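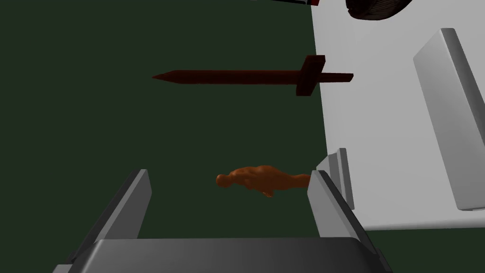

Figure 4. Wrist view in simulation at the pre-grasp pose. The target is the orange figurine between the open fingers; the dark red sword is a distractor.

4.2 Grasp selection in clutter

The planner described in Section 3 assumes that somebody has already decided what to pick up. In this section we take up that decision, along with the less glamorous question of which way to turn the wrist once it has been made. All experiments run in Kemo, our simulator, with the Luno control stack on top of it. Luno sees only what the wrist camera sees and is told nothing about object identity beyond a one-word prompt.

Each scene is populated from a library of household and toy meshes, dropped from a low height and allowed to settle. The library was assembled over several years by people with different ideas of what belongs in a household, and we have left it as we found it. Figure 4 is typical of the easier half of the set. The figurine lies across the gripper's opening with its head to the left, clear of its neighbors, and the sword is far enough off that the fingers can close without touching it. A person would not call this a hard problem. Our first three versions of the grasp scorer did.

The trouble came from the long axis. The scorer ranks candidates by antipodal quality, computed on the segmented point cloud, and then subtracts a penalty for predicted finger collisions. For a human figure lying down, the highest antipodal score often belongs to a grasp that pinches a limb. The limb is narrow, its sides are close to parallel, and on paper it is an excellent thing to hold. In the physics engine the rest of the body then swings around it like a gate. We added a torque term that penalizes the distance between the grasp center and the estimated center of mass, with weight w_t, and the limb grasps fell down the ranking. A sword has the same problem in a purer form, and the same term handles it, although the crossguard still attracts more interest from the scorer than we would like.

Wrist yaw is chosen after the grasp center. We sample 12 yaw angles at even spacing and discard any whose swept finger volume meets another object's cloud. Blocks near a finger are the usual cause of rejection. The right finger in Figure 4 hides part of a small gray block behind it, and the wrist camera has no opinion on what it cannot see. Luno therefore keeps a short memory of earlier views on the approach path and fuses them into a single occupancy grid before the check. Without the memory, the planner treats hidden space as free space, a policy with a long tradition in robotics and a poor record.

Color deserves a word. The segmentation network was trained on images in which the work surface changes from scene to scene, and part of the surface may be covered by a second panel of a different shade. Objects that straddle the boundary were at one time split into two instances, each with its own grasp candidates. A sword whose hilt reaches over the edge of a white panel would be offered to the planner as a blade and, separately, as a short stick. We now merge instances whose boundary coincides with a change in the background and whose depth is continuous across it. The rule is crude. We tried a learned version for most of April and went back to the crude one.

We evaluate on 2,000 generated scenes, each allowed at most 11 candidate grasps before the episode is declared a failure. The cap matters. With no limit, even a random policy looks respectable, given patience and an indestructible gripper. As a baseline we use the Sundqvist scorer with its default weights, and we hold out 50 scenes for tuning w_t, none of which appear in the evaluation set. We checked this twice, having once failed to check it at all.

One limitation should be stated before the results. Kemo's contact model is generous with friction – more generous than the rubber pads on the arm in our Sornham lab – and grasps that hold in simulation by a narrow margin should be read with that in mind. Section 4.3 reports the scores with friction at its default value and again at half of it.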